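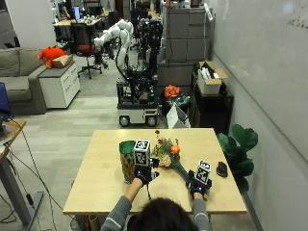
Why does an online shop send you an email after you buy something?
The shop's computer wants to tell you that it got your order, what you picked, and how much was paid, so everyone has the same facts written down.

Let's say your aunt wants to buy a kite from a web shop called Flestivora. She clicks on the kite, types in her address, and presses the big "Buy" button. Ping! A few seconds later there is a letter in her inbox that says "Thank you for your order." Did a person at the shop type that letter really, really fast? Nope! A computer program did it, and it would do it just the same in the middle of the night, when all the people at the shop are fast asleep.

Here is how it goes. The shop keeps a list of everything that gets bought, and each order has its own number. Maybe your aunt's kite is order 791. As soon as that number goes on the list, the shop's program nudges a second program, the one that sends the mail. At Flestivora the mail program is called Prarkik (a funny name, I know, but programs often have funny names). The nudge says something like, "Order 791 is in, please write to this person."

Prarkik doesn't make up a new letter every time. It has one ready, with blank spaces in it, a bit like those silly story games where you fill in a noun or an animal. The letter says "Hello, BLANK! You bought BLANK." The program drops in your aunt's name and the word "kite," and off it goes.

What if 150 people buy kites on the same Monday? Then the letters stand in a line and wait their turn, just as you do at the water fountain. Computers are quick, so the line usually moves along nicely, but on a very busy day a letter can take a few minutes to show up.

Now, there's another kind of email that shops like to send, and you may have heard a grown-up grumble about it. It's the kind that says "Kites are on sale!" or "Look at our new yo-yos!" That one is an ad. The shop should ask before sending those, and there should be a little link at the bottom that says "unsubscribe," which is a long word for "please stop." Clicking it takes a person's name off the ad list. Your aunt would still get her order letter the next time she bought something, though, because that comes from a different list.

Sometimes a letter goes missing. The address may have been typed wrong (one missing dot is enough!), or it may have landed in the spam folder, where the mailbox puts things it isn't sure about. So that's a good place to peek.

Words to know
Order: what somebody has asked to buy.
Inbox: the place where new email arrives.
Template: a letter with blank spaces, ready to be filled in.
Queue: a line of things waiting. You say it like the letter Q.

Written by Estrella Manríquez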